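ものをのせる しくみ 重心と支える面
カヴポート子ども理科ノート 8月号
文 イルゼ・ティーレ

机の上の本も、皿の上のパンも、何かに支えられて止まっている。支えがなければ、ものは下に落ちる。地球がものを下向きに引っぱっているためである。この力を重力という。

重力は、もののすべての部分にはたらく。しかし、つりあいを考えるときは、重力が一つの点に集まってはたらくと考えてよい。この点を重心という。形が左右同じで、中身もむらなくつまった箱なら、重心は箱のまん中にある。ぬいぐるみのように、頭、体、足で太さがちがうものでは、重心は太くて重い部分に近くなる。

ものが下のものとふれている範囲を、支える面とよぶことにする。足のついたものでは、足と足のあいだの部分も支える面にふくめる。重心からまっすぐ下に線をおろし、その線が支える面の内側を通れば、ものはたおれない。外側に出ると、ものはかたむき、やがてたおれるか落ちる。

皿とぬいぐるみが横にならんでいるとき、どちらも机に支えられている。

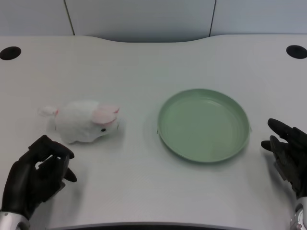 平たいものの上に、丸いものをのせることもできる。

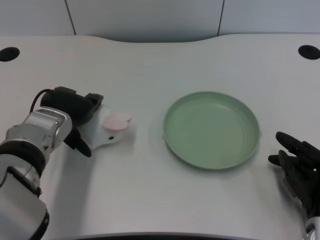 ウサギが皿にのると、ウサギを支えるのは皿、皿を支えるのは机である。

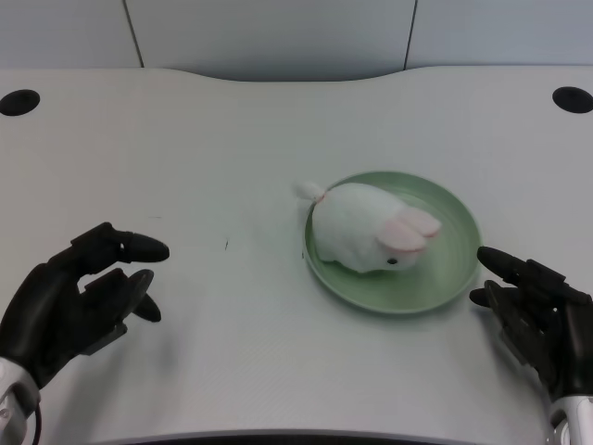
ものが重なると、重さは順に下へ伝わる。皿の重さが138グラムで、その上に509グラムのものをのせたとすると、机は両方を合わせた647グラム分を支えることになる。のせたものの重さが消えることはない。

のせるものが皿からはみ出しても、すぐに落ちるとはかぎらない。はみ出した部分が小さく、重心がまだ皿の上にあれば、そのまま止まっている。はみ出す部分を少しずつふやすと、重心が皿のふちに近づく。ふちをこえたところで、ものはかたむきはじめる。

皿そのものがかたむく場合もある。皿の底はふちよりせまいことが多い。重いものを片側のふちにのせると、皿とのせたものを合わせた全体の重心が底の外側に出て、反対側が持ち上がる。重いものは皿のまん中に置く。

すべりやすさも関係する。ふれあう面のあいだには、動きをさまたげる力がはたらく。これをまさつという。布はつるつるしたプラスチックよりすべりにくいことが多い。高くなったふちのある皿は、まさつの小さいものがすべっても、ふちで止めることができる。

調べてみよう

用意するもの 定規、消しゴム、割れない皿、小さいぬいぐるみ

実験1 定規を机のはしに置き、少しずつ外へおし出す。かたむきはじめたときの、机のはしの目もりを読む。同じことを3回行い、目もりを記録する。

実験2 定規の机側のはしに消しゴムをのせて、実験1をくり返す。おし出せる長さがどう変わるかを比べる。

実験3 皿のまん中にぬいぐるみを置き、頭のほうへ少しずつずらす。次に、しっぽのほうへずらす。落ちるまでに動かせる長さを、それぞれ定規ではかる。

実験2では、消しゴムの分だけ全体の重心が机側に寄る。そのため、定規は実験1より長くおし出せる。実験3の結果は、ぬいぐるみの形と中身によってちがう。

ことば
重心 重力が集まってはたらくと考えてよい点。
まさつ ふれあう面のあいだで、動きをさまたげる力。

図の確認 トルベン・ロイター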